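# Two Arms and a Bag of Fruit

*Written for the young builders' page of the Indmont Shared Workshop, 14/03/2024*

Picking up a banana and putting it in a bag is easy for you. You have done things like it since you were very small. For a robot it is a hard job, and a group at our workshop has been building one to try it. They named the robot Cluko. It has two arms, and it works at a table with walls on three sides.

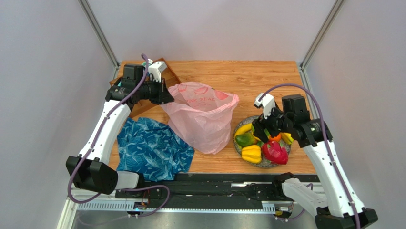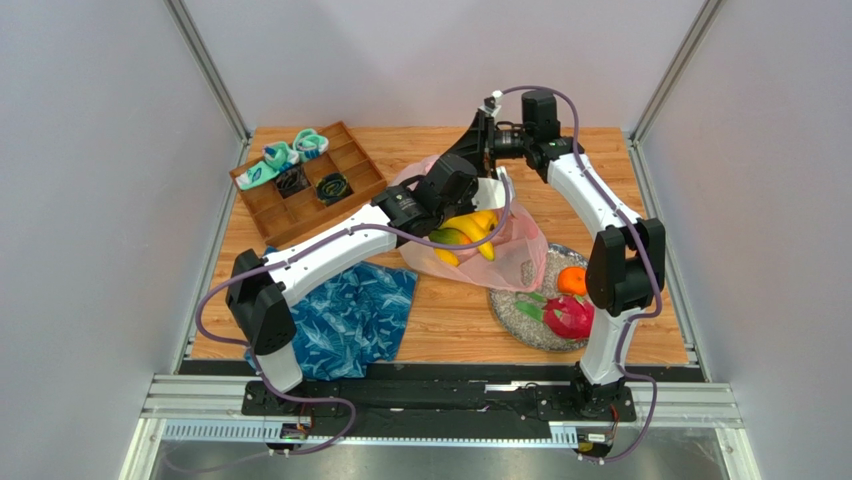 *Cluko's two arms at work with the pink bag. The plate of fruit is to the right of the bag in both pictures.*

## What are the parts called?

A robot arm has some of the same parts as yours. The bend in the middle is called the elbow. On Cluko the elbows are the big black pieces. The long white part after the elbow is the forearm. After that comes the wrist, and at the very end is the gripper, which does the work of a hand.

Your hand has a thumb and four fingers, and your skin can feel if something is slipping. Cluko has no skin. It has to be told how far to close its fingers, and if the number is wrong it drops the fruit or squashes it.

The purple cables carry power and messages. Rochelle Okafor did the wiring, and she left big loops in it on purpose. When an arm stretches out, the cable has to stretch out with it. On the first try the cables were too short, and one of them pulled out of its plug.

## How does an arm know where to go?

Inside each joint is a motor. A motor turns, and the joint bends. Next to the motor is a small sensor that reports how far it has turned. The computer reads all those reports and works out where the gripper is.

The computer also needs to know where the fruit is. For that it uses cameras. In the first picture, look for the small white camera housing near each wrist. A camera there moves with the arm, so it gets a closer view as the gripper comes down.

A camera picture is only a lot of colored dots to a computer. It has to learn which dots are a banana and which are the table. Kenji Lindgren wrote the program for this part. He showed it 907 pictures of fruit before it was any good, and it still mixed up oranges and peppers.

## Why is the bag so hard?

A plate stays the same shape when you touch it. A thin plastic bag does not. It folds, it crumples, and it closes up when you want it open. Every time the robot touches the bag, the bag becomes a new shape, and the computer has to look again.

This is the reason for two arms. One can hold the bag by the rim, as the left one is doing in the first picture, and the other can reach for the fruit. Try it yourself at home with a bag and an apple. Then try it with one hand behind your back.

There is one more problem. The arms must not hit each other. In the second picture the two grippers are very close together. Before each move, the program checks where both arms are going to be. If the paths cross, one arm waits.

## How long did it take?

The group started in August. Rafferty Thibodeaux cut and bolted the metal parts, and Dragica Živković set up the motors one at a time. They tested the bag job 129 times and wrote every try in a notebook, even the bad ones. A bad try shows you what to fix next.

## Words to know

**Gripper:** the part of a robot that takes hold of things.

**Joint:** a place where an arm can bend or turn.

**Motor:** a machine that uses electricity to make something turn.

**Sensor:** a part that measures something and sends the answer to the computer.

If you want to see Cluko move, ask a grown-up to bring you to the workshop. You have to stay behind the yellow line while the arms are switched on.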